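Ekwueme Robotics Club Handbook
Section 5: Getting the Kitchen Sim to Behave

Read this before Thursday's session. Garba Anozie wrote the first draft and Funmilayo Omoregie took out the swearing.

5.1 Before you start

1. Log in to one of the lab machines. The one by the radiator is slow and has no plans to improve.
2. Open Kindeck and choose the kitchen project. Loading takes a while. Clicking again loads it twice.
3. Set the random seed to 2,652 so that we can all complain about the same kitchen.
4. Save a copy under your own name. "final_final" is not a name.

5.2 Check your views

5. Open the gripper view and two of the room views. You are after the same marble and the same loud floor in all three.
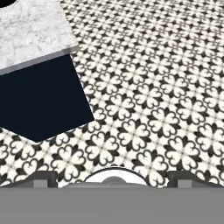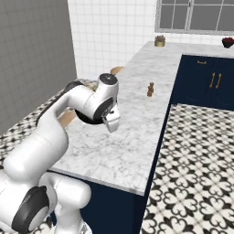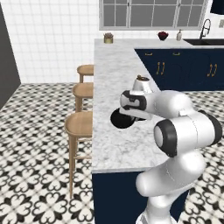

Figure 7. The simulated kitchen: gripper view over the floor tiles (first), arm over the counter (second), gripper beside the round black dish (third).

6. If your gripper view shows mostly floor, the hand is out past the counter. Jog it back over the marble before you run anything.

CAUTION: Do not close the fingers to "see what happens." Chibuzor Usman has seen what happens, and it cost him a whole evening's log.

5.3 First run

7. Set the speed slider to 7. Higher settings are for people who have finished their report.
8. Press Run and keep the pointer near Stop.
9. When the arm halts, write down the joint angles before you reset. Reset wipes them without asking.

NOTE: The floor pattern confuses the corner detector, which finds more than enough corners and is proud of every one. Mask the floor in the Vision tab first.

NOTE: If the arm goes through the counter, collisions are switched off. Switch them on, reload, and tell Hauwa Okoro which menu you found them in this time.

Leave the machine on when you go. Nikau Whitcombe runs the overnight jobs from home.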